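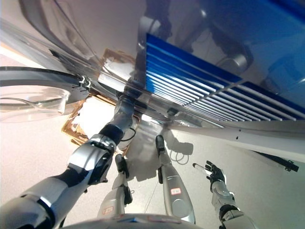

Cables on a standing desk need more length than cables on a fixed desk. A cord that reaches the wall fine when you're sitting will pull tight when the desk goes up, and the plug or the socket takes the strain. The fix is slack in the right place. The thin black cable in the photo has it: it loops out to the side before it curves toward the chrome end. You want the same kind of open curve wherever a cord goes from a part that moves to a part that doesn't.

What you need

A cable tray that screws to the underside of the desktop
A power strip with a cord long enough to reach the outlet at full height
Hook-and-loop straps, 10 or so
Adhesive cable clips
A tape measure, a pencil and a screwdriver
A flashlight

I used a Plulport tray and a Flestari strip. Other brands will do, but check that the strip fits inside the tray with its plugs in. Bulky adapters add a lot of height.

Step 1. Unplug everything

Shut down the computer and unplug it all, including the desk motor once you've raised the desk to a comfortable height for working underneath. Label both ends of each cord with masking tape. Wipe down the underside of the desktop where the clips will go.

Step 2. Find the longest run

Measure from the outlet to the back edge of the desktop at its highest setting. Mine moves 22 inches from bottom to top, so a cord that just reaches when the desk is down is 22 inches short when it's up. Add the distance from the back edge to the tray, then a little more for the curve. If the cord on your power strip is too short, get a strip with a longer cord. Don't plug one strip into another.

Step 3. Mount the tray

Hold the tray against the underside, toward the back, and mark the screw holes. Keep it clear of the crossbar and the motor housing. Check the length of the screws against the thickness of the top before you drive them in. Drill shallow pilot holes, with tape on the bit as a depth mark, and screw the tray on.

Step 4. Put the strip in and plug in

Lay the power strip in the tray with its switch facing you. Plug in the monitor, the computer, the lamp and so on, one at a time. Fold the extra length of each cord into a flat bundle and strap it – not too tight – and leave it in the tray. Coiling them in a tight circle puts a twist in some cords.

Step 5. Make the drop

Only one power cord should go from the desk to the wall. If you have a wired network cable, let it run down next to the power cord and strap the two together every seven inches. Clip them at the back edge of the desktop and again low on the wall, and let the part in between hang free. Keep it away from the legs, where it could get pinched.

Step 6. Test it

Plug in and run the desk all the way up, slowly, with your finger on the button. Stop if anything goes tight. Then run it all the way down and look for cord lying where a chair wheel could roll over it. If there is, move the lower clip up a few inches and try again.

Check the adhesive clips after a week. Any that have started to peel can be swapped for the screw-on kind.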